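Nikico Wool-Blend Quilt, Queen: my thoughts after a winter under it

I've put off replacing our old quilt for more years than I'd like to admit. It was a wedding present, it had gone flat in the middle and lumpy down both sides, and every winter I'd pile two blankets on top and tell myself it would do one more season. Then my friend Lilian Kioko stayed over in the spare room, borrowed it for the night, and very politely asked in the morning if I owned a heater. So that was that!

I went for the Nikico wool blend in the 500 weight. They make a 300 as well, which the fellow in the shop said was the one to get if you're anywhere north of us or if you run hot. I don't run hot. I wear socks to bed in October. I paid $759 all up with delivery, and yes, I did have to sit down with a cup of tea afterwards, but I've spent that on a lounge chair I hardly sit in (sorry, Aguiar recliner) and I'm in bed every single night.

First impressions were mixed. It comes squashed into a zip bag, and when I opened it there was a definite sheepy smell, a bit like a wet jumper drying in front of the fire. I hung it over the verandah rail for an afternoon and most of that went, and the rest was gone inside a week. It also took a couple of days to puff up properly, so don't panic if yours looks thin when you unroll it.

Warmth is where it earns its money. August is our worst month, with frost on the ute most mornings, and I got through the lot with just the quilt and a sheet. What surprised me more was that I didn't wake up clammy at 3 am the way I used to under the old polyester one. My husband, who would sleep happily on a gravel driveway, noticed the difference as well, and he doesn't notice curtains.

Now for the grumbles. The corner loops are tiny and there are only the four of them, so unless your cover has good ties the filling creeps towards the foot of the bed. I ended up sewing extra tape along the sides, which fixed it, but at this price I shouldn't have had to get the machine out. The queen is also a touch narrow if one of you is a roller. If you can stretch to the king, I would.

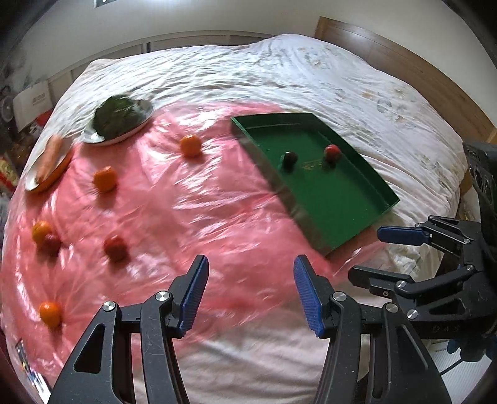 Covers matter more than I'd expected, too. I tried it first in a heavy flannelette one from Tallora and the whole thing felt like a wet sandbag, lovely for ten minutes and then far too much. A plain light cotton lets the wool do its job, and it's so much easier to shake straight in the morning.

Washing is spot clean or a gentle cold cycle, and the label means it about the cold. Mine has had one wash, in the big machine at the laundromat, and nearly 80 minutes on the lowest dryer setting didn't finish the job, so I laid it over two clothes horses overnight. It came up well, with no clumping that I can feel.

Would I buy it again? I would, in the king, and I'd wait for the winter clearance. Four stars from me, with the missing one for those silly little loops.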